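**To:** Kisside Neighbors list
**From:** Priya Lindgren
**Date:** Sunday, May 26, 2019
**Subject:** Re: Getting ready to host a July porch supper (long, sorry!)

> Hi all, we moved onto Flokier Street over the winter and I've just found out our house is the second stop on the supper walk in July. I'm thrilled but also a little panicky. We have a small front room, a porch with a step that wobbles, and exactly one big pot. What do people expect? Do I need to feed everyone a full meal? Is there a trick to it? Also, is it okay if the upstairs is a disaster?
>
> Thanks from the new folks in the yellow house

Welcome, yellow house! I used to walk my dog past your place when it still had the old hedge out front, and I'm so glad there are lights on in there again. I've hosted the supper walk three times now (once in pouring rain, which I'll get to), so let me tell you what I can, and the rest of you please chime in where I've got it wrong.

First, the food. No, you don't need to feed anybody a full meal! Second stop is soup or salad, always has been, and people come to you straight from the first stop with a bellyful of cheese and crackers. One big pot is plenty if you ladle it into mugs. We had 23 people through our house the last time and I still had enough left over for lunch on Monday. Cold soup is fine if the weather's sticky. My cucumber one went over very well, and I'll send the recipe to anyone who wants it, though I should warn you it's mostly a matter of tasting and adding more dill until you like it.

About mugs. Please don't go out and buy any. Baptiste Hall has two crates of plain white ones in the kitchen closet and the key is at the hardware store on Piver Road. Sign the sheet, wash them before you take them back, and don't stack them more than three high or the bottom ones stick together something awful.

The step. Do fix the step, or put a planter over the bad side of it so folks keep to the other half. It gets dark sooner than you'd think on that side of the street with all the maples, and some of us aren't as quick on our feet as we were. If you need a hand with it, my brother-in-law has a truck full of lumber scraps and loves to be asked.

As for the rain year, we had everyone inside, every last wet shoe of them, and it was the nicest one of the lot. People sat on the stairs. Somebody's little boy fell asleep under the piano. So I wouldn't rent a tent or fret over the forecast. Just push the couch against the wall and put a couple of old towels by the door.

Now for the house itself. I used to clean for a solid week beforehand, and I've whittled it down to one afternoon. Shut the upstairs door and forget about it. This is my whole list:

1. Bathroom first, while you still have some energy. Fresh hand towel, spare roll where people can see it, and take anything embarrassing out of the cabinet (they look, bless them).

2. Clear the kitchen counter nearest the back door. You'll want a place for the things people bring even though we tell them every year not to bring anything.

3. Glass. Mirrors, the window by the front door, and the family pictures, which people always drift over to when they don't know anyone yet. A soft dark cloth does nicely and doesn't leave white fuzz behind. Keep your other hand against the wall side so you don't knock things crooked as you go. 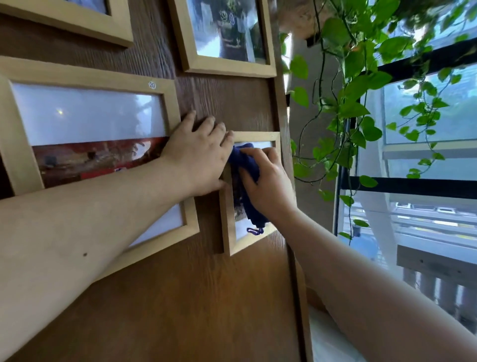 4. Sweep the porch last, about 20 minutes before the first guests. If you do it in the morning the maples will only drop more on it.

5. Sit down with a cold drink and your feet up. I mean it!

One more thing, you'll get people asking about the history of your house, and you're allowed to make them tell you instead. Half the list has been inside it at one time or another. There was a piano teacher there for years, and I believe the built-in bench in the hall was where her students waited their turn.

If anybody has folding chairs to lend for stops two and three, reply to the list and not just to me, please, so we don't end up with the same chairs promised to both houses again. And whoever borrowed my big enamel ladle last summer, I'd dearly love to have it home before July.

Warmly,
Priya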